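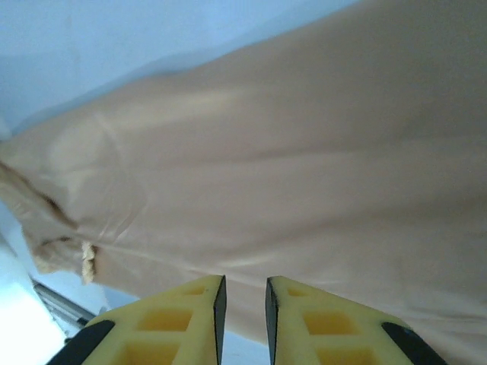
Wrist camera view with beige fabric above the yellow fingertips.

Call for participants: remote operators for a gripper and wrist camera comparison

Clultside is looking for remote operators to take part in a comparison of fingertips and wrist cameras for two-arm handling of clothing. Sessions start in October at our test room in Zunham. The work is paid, part-time and temporary. Previous robot experience is useful but not required.

Background

Most of our test hours so far have gone into folding T-shirts and moving garments in and out of a basket. Both tasks depend heavily on the last inch of the tool. A fingertip that slides easily under a hem may not hold the hem once the arm lifts, and a wrist camera mounted close to the fingers loses its view of the table as soon as a fold of cloth comes up in front of it. We have measured these effects with our own staff as operators. The staff know the equipment too well, and the figures are of limited use for choosing parts.

The study compares two fingertip designs, Tiline and Peng, each with two camera mounting positions. Arms, rail, enclosure and controller software stay the same throughout. Operators are told which fingertips are fitted but are not shown earlier results.

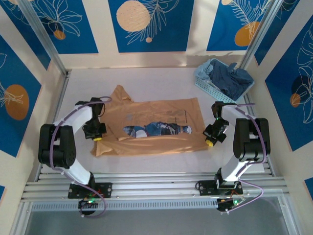 What you will do

Each operator completes 100 trials, split evenly between the four combinations of fingertip and mount. A trial is one of the following:

Fold a T-shirt flat on the table, starting from a partly folded state.
Pick a single garment out of a full basket and lay it on the table.
Move a paper bag from the table into the basket.
Hand a garment from the left gripper to the right gripper.

You control both arms from a desk in the next room, with the wrist views and one fixed view on screen. The order of the combinations is randomized for each operator. After each block you fill in a short form on visibility, grip and hand fatigue. The form matters as much as the timing data, and we ask for full sentences.

Trials end on completion, on a dropped item, or when the operator calls a stop. A stop is recorded as a stop and has no effect on pay.

Close-range visibility is scored separately. In basket tasks the operator often has to judge finger position from a narrow strip of background on either side of the item.

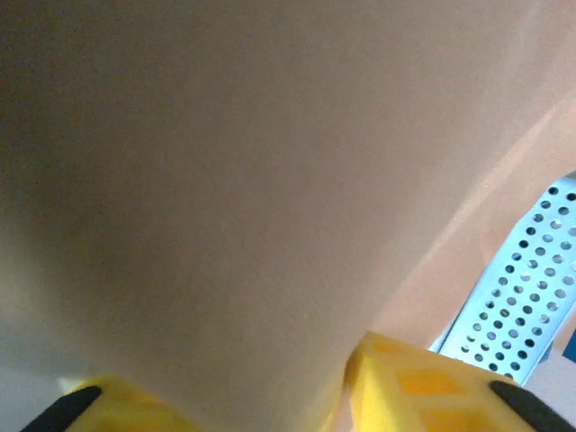

Operators differ widely in how they deal with this. Some back the arm off and approach again, others switch to the fixed view and finish from there. Both are allowed - please do what you would do without a supervisor present. Camera switching is logged automatically and is one of the main outcomes of the study.

Requirements

Age 18 or over, with normal or corrected vision.
Comfortable use of both hands for 2 hours, with breaks.
Able to write short, clear notes in English.
No current employment with a maker of grippers or robot cameras.

Left-handed operators are especially encouraged to apply. In the pilot, 73 percent of handover trials were started from the right arm, and we would like to know how much of that is handedness and how much is the basket position.
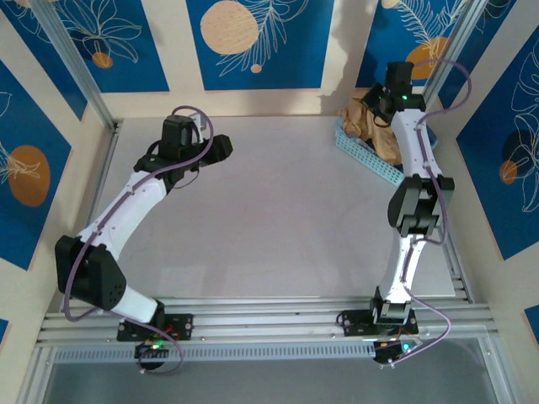
Both arms on the shared rail, basket at the back right.

Pay and schedule

Operators who complete all trials and the closing interview receive 2000 dollars. Those who leave early are paid for the blocks they have finished. Morning and afternoon slots are available, the first starting at 8:30 a.m. Training takes one slot and is paid at the same rate.

How to apply

Send a short letter to Kwok-wai Chou, test lead, Clultside, Zunham. State your dominant hand, the slots you can attend, and any experience with remote control, gaming controllers or sewing. A resume is optional. Selected applicants will be asked to come in for a short trial at the desk before signing.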